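Words in the Kitchen: How English Named What It Eats
Week 4 handout
Tramstead Evening School, spring term

Last week we finished with place names. This week we move indoors, and I have been looking forward to it since the course began. The kitchen may be the best room in the house for a word historian. Almost everything in it arrived from somewhere else, and the names came along with the goods, picking up dents on the way.

Please read chapter 2 of the Warness reader before the session if you can. It's short, and the section on Latin loans will save us a lot of time. The whole reader is only 48 pages, so if you get carried away and finish it, all the better!
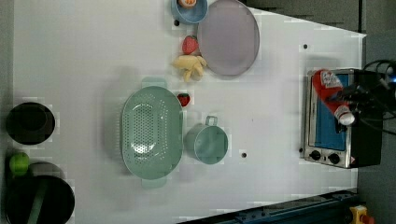
Jianguo Kang

1. The oldest layer

Start with the word "kitchen" itself. Old English had cycene, borrowed very early from Latin coquina, and "cook" came in from Latin too. People in northern Europe were obviously cooking food long before they met a Roman, so the borrowing isn't about learning to cook. It's about contact — trade, soldiers, markets, new ways of doing an old job. A language can borrow a word for something it already has, and it does so all the time.

"Dish" is Latin discus, which also gives us "disk," "disc," and "discus," and (through a longer route) "desk" and "dais." Five or six words from one flat round thing! Say them aloud one after another and listen for the family resemblance. The sk sound in "disk" and the sh in "dish" tell you when each one came in. Old English turned sc into sh, so "dish" was here in time to be caught by the change, and "disk" came much later and kept its sk.

"Cup" is from Late Latin cuppa. "Bowl," on the other hand, is home-grown Germanic, Old English bolla, and so is "knife" if we let Old Norse count as home. "Plate" is French and simply means something flat. It was used for sheets of metal before it was used for anything you ate from, and that older sense is still with us in "armor plate" and "plate glass."

"Colander" goes back to Latin colare, to strain, though the exact route into English is untidy and the spelling took a long time to settle. You'll still hear people say "cullender," and some older cookbooks print it that way. I grew up with "cullender" at home and thought for years that it was a different object.

2. Fruit that traveled

Now the good part. Pick almost any fruit and you can draw a line across a map.

"Peach" comes through French from Latin persicum, the Persian fruit. The Romans got peaches by way of Persia and assumed that was the beginning of the story, but the tree was first grown in China. The name has preserved a mistake for two thousand years.

"Apricot" is my favorite. Latin had praecox, early-ripening (the same word as "precocious"). Greek borrowed it, Arabic took it from Greek and put its own article on the front, al-barquq, and then Spanish, Portuguese, and Catalan took it back from Arabic with the article stuck on. By the time English had it, a Latin word had gone around the Mediterranean and come home in a different coat. We'll trace this one on the big map in class, so bring a pencil.

"Orange" starts further east. Sanskrit naranga, Persian narang, Arabic naranj, Spanish naranja. You can see the n at the front all the way along, and then in French and English it's gone. Some of you will have read that "a norange" became "an orange" in English. It's a nice story, but the n was already missing from the French word when we got it. For a true case of the n jumping ship in English, use "apron," which was once "a napron" and is related to "napkin."

The color came after the fruit. English speakers had no everyday color word "orange" until the 1500s or so, and before that they got by with "red" or "yellow" or a mix of the two. That's why we have a robin redbreast whose breast isn't really red.
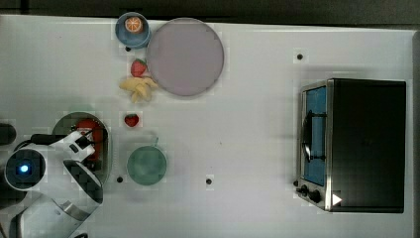
Chenxi Yuan asked at the end of the last session whether other languages agree about oranges, and pointed out that in Mandarin the everyday word has nothing to do with naranga at all. Quite right, and it opens up a lovely question. In Greek the sweet orange is portokali, in Turkish portakal, in Arabic burtuqal. All of those are "Portugal." Portuguese traders brought the sweet kind to much of the Mediterranean, where people already had the bitter one, and the newcomer was named for the people selling it. Dutch went the other way and named it for where it came from: sinaasappel is a China apple.

Notice "apple" there. In many European languages "apple" was a loose word for fruit in general. English did this too. A "pineapple" was a pine cone for a couple of centuries before anyone thought to use the name for the tropical fruit, which looked like a very large cone. French kept ananas, and so did nearly everybody else.

"Banana" came to English through Spanish or Portuguese from a West African language. Wolof is often suggested, but the evidence is thin and I'd like you to write "West African, exact source uncertain" in your notes. Get used to writing "uncertain." It's a perfectly respectable thing to put down, and dictionaries do it constantly.

"Strawberry" is the one everybody has a theory about. It's Old English, streawberige, and nothing in German or Dutch matches it. Is it the straw that gardeners put under the plants? The runners strewn over the ground? The little seeds on the outside, like bits of chaff? All three have been proposed and none can be proved. Do remember that the Old English word meant the small wild berry. The big garden strawberry is a cross between two American species, made in France in the 1700s, so the name is far older than the fruit most of us put it on.

3. Singulars that never were

A quick section, but a fun one. English borrowed "cherry" from a northern French form ending in s. Listeners heard that s as a plural, took it off, and made a new singular. The same thing happened with "pea," from older "pease," which survives in pease pudding. Linguists call this back-formation. Keep an ear out for it in your own family's speech. Children are brilliant at it.
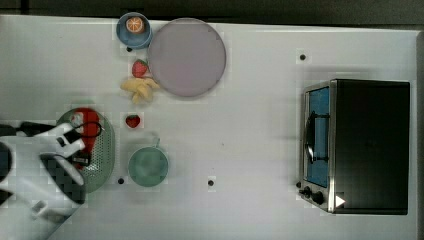
The opposite happens too, where a foreign plural gets treated as one thing. "Panini" is plural in Italian, and most of us order "a panini" without a second thought. I would encourage you not to correct anybody over this! What you are hearing is the same process that gave us "cherry," just at an earlier stage, and it's a treat to catch one while it is still moving.

4. For discussion

Some things to chew on before we meet. You don't need to write anything up.

Look up "sauce," "salsa," "salad," and "sausage." What do they share? (Think about what was on the table before refrigerators.)

"Meat" once meant food of any kind. Where does that older sense survive? The reader gives one answer on page 2, but there are more.

Find a kitchen word in another language you know that has come from English. Did the meaning stay put?

Mauve, teal, and lavender are all color names taken from living things. Which are plants, and which one isn't? When did each start being used as a color?

5. Reading and practical matters

The Peng word list is on the shelf in the Inwood library annex. It has 800 entries, all food and household words, with dates of first use and cross-references, and it's wonderful for getting lost in. It can't be borrowed, but the copier beside it works now.

We start at 6:30 as usual. Next time we'll take up names for bread, so if you bake and your family has its own word for the end slice of the loaf, please bring it in and tell me where your grandparents grew up.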